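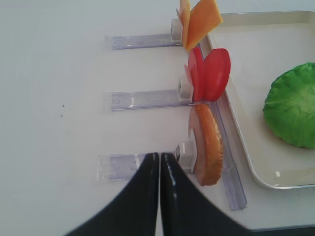 Storley Play Kitchen, Packing and Shipping Desk

Ticket 1258: Label printer prints sideways and skips every other label
Opened: 29/07/2024
Opened by: Nyokabi Rugemalira
Assigned to: Dennis Mwaipopo
Status: Closed

Hi Dennis, it's me again, sorry! The Kerekes printer on the packing bench has lost its mind. I sent the first batch of shipping labels from Lundodel right after I got in, and every one of them came out turned 90 degrees, so the address runs up the side and the bottom half of the barcode is missing. Then it feeds a blank label. Then another sideways one. Then a blank. I let it go a little too long because I was taping boxes with my back to it (my fault) and by the time I looked there was a long ribbon of the things on the floor.

What I did before opening this:

Turned it off and on. Same thing.
Turned it off, counted to 30, turned it on. Same thing.
Took the roll out and put it back in. Same thing, but now the first label has a crease in it.
Printed from Josphat's laptop. His came out the right way up!! But it still skipped a blank in between.

That last one is what made me think I should stop poking at it and write to you. I have orders waiting and I can hand-write the small ones, but the carrier won't take the Fadside boxes without a barcode that scans.

Update from me, same morning

Dennis called and asked me to print the printer's own test page, the one where you hold the feed button down until the light blinks twice. I didn't know it could do that! The test page came out upright and very crisp, and then it pushed out a blank one after it. So Dennis says we probably have two separate problems that happened to show up together. One is the sideways thing, which is in my computer, and the other is the skipping, which is in the printer or the roll.

I asked if it could be the update that ran over the weekend. He said it's always possible and to look in the print settings for the paper size.

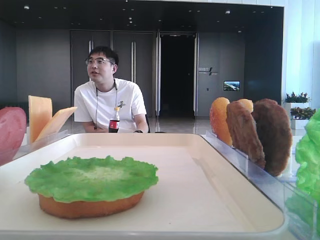
So I went looking, and the paper size on my machine said Letter. Letter! It has been set to our label size for as long as I've worked here. I changed it back, hit Apply, and printed one label. Upright! I did a small dance. Then I closed Lundodel, opened it again to do the next batch, and it was sideways again, and the paper size was back on Letter.

I'm writing down exactly where I clicked, in case that helps:

Settings, Printers, the Kerekes one, Preferences, Page Setup, Label Size, Apply, OK.

Parvathi Gowda had a look over my shoulder and pointed out that there are two places to set the size. There's the one I was using, which only sticks for the job you're doing, and there's another one under Printer Properties, Advanced, Printing Defaults. They look exactly the same, same tabs and everything. I set the second one too. Closed Lundodel, opened it, printed. Upright. Restarted the whole computer, printed again. Upright!

So the sideways half of this ticket is done, I think. I'm leaving it open for the blanks.

Update, after lunch

Okay, the blanks. Here's everything we tried, in order, including the dumb stuff.

Swapped the roll for a new one out of the same box. Still skips.

Cleaned the little sensor with a dry cotton swab. There was some lint and a bit of label glue on it, which came off easily. Still skips. I was so sure that was going to be it.

Ran the calibration (feed button again, but you let go after one blink instead of two, and it's very easy to go past it and get the test page). It spat out a few labels, thought about it, and stopped with the edge of a label sitting right at the tear bar. Looked perfect. Printed one label and it skipped.

Tried the other USB cable. Nope.

Dennis asked me to measure a label with a ruler. I told him they're the same labels we always get. He asked me to measure one anyway, so I did, and they match the size on the box to the hair. Then he asked me to look at the back of the roll, the shiny side, and tell him if there were any black marks on it.

There are black marks on it! Little bars, one behind each label. I went and dug the end of an old roll out of the recycling and that one has no marks at all, just plain backing with a gap between the labels. Same label size, same core, same brown box, and the part number is different by one letter at the end.

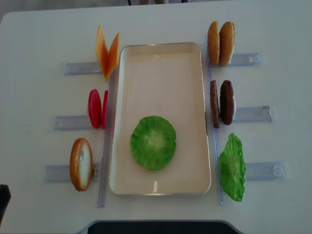 Lettuce leaf on the tray, play food standing in the clear holders.

Dennis says the printer can find the start of a label either by the gap or by the black mark, and ours is supposed to be on gap. If it's left to decide for itself, it can get mixed up by a roll that has both, and then it feeds one extra to be safe. I have no idea if "to be safe" is the technical term but that's how he put it. When I opened Media Type under Tools it was on Auto. I changed it to Label With Gaps and ran the calibration again (got the test page by accident, ran it again).

Printed one. No blank.
Printed five. No blanks.
Printed the Fadside batch, 21 labels in a row, and I stood right there watching it like a hawk. Not one blank!

I've been hugging people. Hamisi says please stop.

A couple of questions I still had, with what Dennis told me, so that the next person who searches for this can find it:

Can we use up the black mark rolls? Yes, as long as Media Type stays on Label With Gaps. If somebody changes it back to Auto the skipping will come back. There are plenty of those rolls on the shelf so we're going to be living with them for a bit.

Why did Josphat's laptop print upright? His didn't take the weekend update. He needs to check both size settings once it does, the Preferences one and the Printing Defaults one.

Do I have to calibrate every time I change a roll? Only if it's a different kind of label. Same kind, just close the lid and press feed once.

Can the carrier void the sideways labels I already printed?
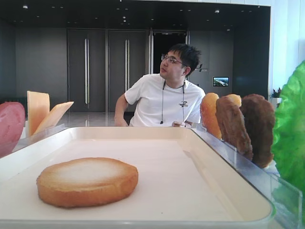

On that one, Dennis didn't know, so I called the carrier myself. They said labels that never get scanned drop off on their own and we don't get charged, but I have to mark them as not used in Lundodel or the daily total won't match. There's a checkbox for it under Shipments, Print History. You can select a whole batch with Shift and do them all in one go, which I found out after doing a lot of them one at a time.

Parvathi is going to ask the supplier about the part number and get us back on the plain ones with the next order. I put a piece of tape on the printer lid that says GAPS, NOT AUTO in marker.

Everything that was waiting made the afternoon pickup except one return that had no phone number on it, and that's a separate thing, so I'll open a new ticket for it. Thank you Dennis!! You can close this one.

Note from Dennis Mwaipopo: Closed. Printing defaults confirmed on Nyokabi's computer, media type confirmed on the printer. I'll check Josphat's laptop after it updates.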